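Automation Shop News: Gripper Care on the Towel Cell

The towel-handling cell at the Jacobs building returned to full service this September following a scheduled overhaul of its gripper. The work was carried out by Rongrong Lu of the Equipment Support group, with assistance from Rosalía Cuesta, who maintains the operating schedule for the Savik and Ekham projects. Staff who book time on the cell are asked to read the following notes before their next session.

The gripper has two molded fingers, each ending in a narrow pad. Cloth is demanding on these pads. Lint from terry towels collects on the gripping faces and in the seam where they meet, and a thin layer is enough to let a fold slip during a lift. Under the previous arrangement the pads were cleaned once a week. They will now be wiped after every 200 grasps, using a lint-free cloth lightly dampened with water. Solvents must not be used. They harden the pad surface, and a hardened pad cannot be restored.

Pads are to be replaced as a pair. During the overhaul one pad was found to be visibly more worn than its partner, the result of a single replacement made in the spring. With uneven pads the fingers close slightly off center and the fabric is drawn to one side. Matched pairs are kept in the second drawer of the Clineo cabinet and should be signed out on the sheet inside the door.

The finger screws were also checked. Two were below their specified tightness, and both have been reset. Users are not authorized to tighten these screws themselves. Any movement in a finger that can be felt by hand, with the power off and the lockout in place, should be reported to Equipment Support, and the cell should remain out of use until it has been inspected.

Closing force was adjusted at the same time. The earlier setting of 18 newtons had been chosen for heavier fabric and left marks on light towels. The new setting is 15 newtons, stored under the profile name Ekham Soft. The older profile remains available for the Savik trials and must be selected at the start of the session. The controller no longer carries over the last profile used.

Following any pad change, the wrist camera must be checked against the gripper before work resumes. The procedure takes a few minutes: close the fingers without cloth, confirm that the seam between the pads falls on the center mark of the display, then lift one towel from the table at slow speed and lower it again. If the seam is off the mark, the calibration routine should be run from the service menu. Results are entered in the cell log, including results that require no correction.

The table is to be wiped at the end of each day with a dry cloth. Lines on the tabletop should be left as they are. Requests to move or renew them go through Ms. Cuesta, who will notify the other groups before any change is made.

Routine inspection of the cell will take place every Wednesday before the first booked session. The cell cannot be reserved during that period.

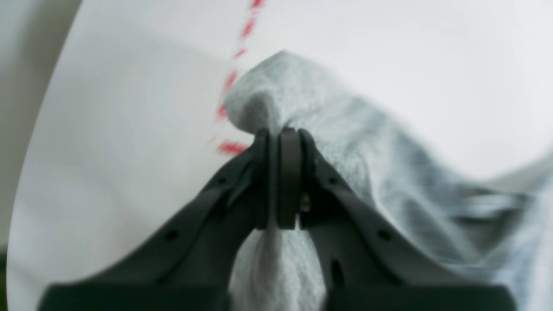

May a project group fit its own fingertip pads for a trial?

Project groups may supply their own pads, provided that Equipment Support fits them and runs the camera check afterward. Please submit the pads and the dates of the trial in writing so that the standard pair can be refitted before the next group's booking.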